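The Flornlow Schedule

The instruction from Ziltico ran to 4 lines. Attend the second-floor room at Flornlow, record the contents of the desk, return the desk to clear condition, and close the file by the end of the day. Agnes Rutherford had closed 80 such files since November and expected this one to take the usual time.

She began with the fixed items. Window, one, with horizontal blinds, white, lowered. Wall, beige, sound. Desk, light wood, placed against the window. She tried the desk for movement by leaning on one corner and found none. She entered this under Stability.

The loose items were less orderly. The schedule allowed for papers, stationery and personal effects, in that sequence, and had a code for each. It had no code for a game. She wrote "counters, plastic, assorted" and assigned them to stationery, which was the nearest thing that was also small and flat.
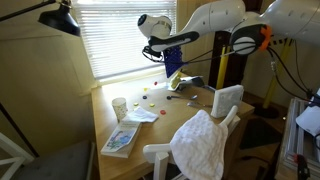
Contents of the desk: counters and two spoons.

The spoons were metal and matched well enough. She looked for the bowl or the dish that would account for them. She entered them under Kitchen, with a cross-reference to the desk, and then sat for a time with the cap on her pen.

The previous occupier was recorded only as Saarinen. The file gave no first name and no forwarding address. It gave a tenancy of nine years and a note that the rent had been paid on the same day each month, by hand, in an envelope. Under Remarks a colleague had written "quiet – two chairs requested at outset, one returned".

Agnes read the remark twice. It had no bearing on the desk.

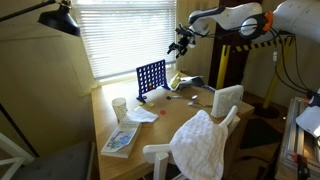 RUAIRI HALLIDAY

She took the game next. It was of the upright kind, a blue grid on blue legs, into which two players drop their colours in turn until one of them has a row of 4. There was a yellow in it and a red. The procedure for clearing was simple. The counters came out at the bottom, the grid was laid flat, and the whole went into a bag with a label.

She did not carry out the procedure at once. It seemed to her that the order of entries mattered, and that the position ought to be recorded before it was disturbed. She drew seven columns and six rows on the back of the schedule, and marked one cross and one nought. This took under a minute. Then she considered whose turn it was.

A yellow and a red made one move each. If yellow had gone first, it was for yellow to go again. If red had gone first, the reverse. The schedule could not settle it. She telephoned the office at Tamotham and asked whether the second chair had been returned before or after the last rent was paid.

"Is this for the desk?" said the office.

"It's for the contents," said Agnes.

The office looked. The chair had gone back in the first year. There was nothing further on the card.

She thanked them and rang off. By her own measure the file was now almost 80 minutes over. The paper cup and the crumpled napkin she entered together as waste, then separated them, on the grounds that a cup might be wanted. 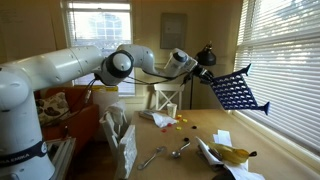

She wrote the remaining lines in block capitals, as the form required. Lamp, black, one, with a cone shade. Towel, quilted, white, one, over the chair. Chair, one. Under Condition she put "fair" against everything, a word she had used 100 times that spring without looking up.

The last box was Action Taken. The permitted entries were Cleared, Part Cleared and Referred. She had never used Referred. It needed a reason in full sentences, and a date, so she set them out in the space provided.

"May 23, 2025. Game in progress. It is not possible to say from the contents which party is to move. I recommend the items are held together until one of them can be asked."

She signed it, folded the sheet with her diagram to the inside, and went down to find where the second chair was kept.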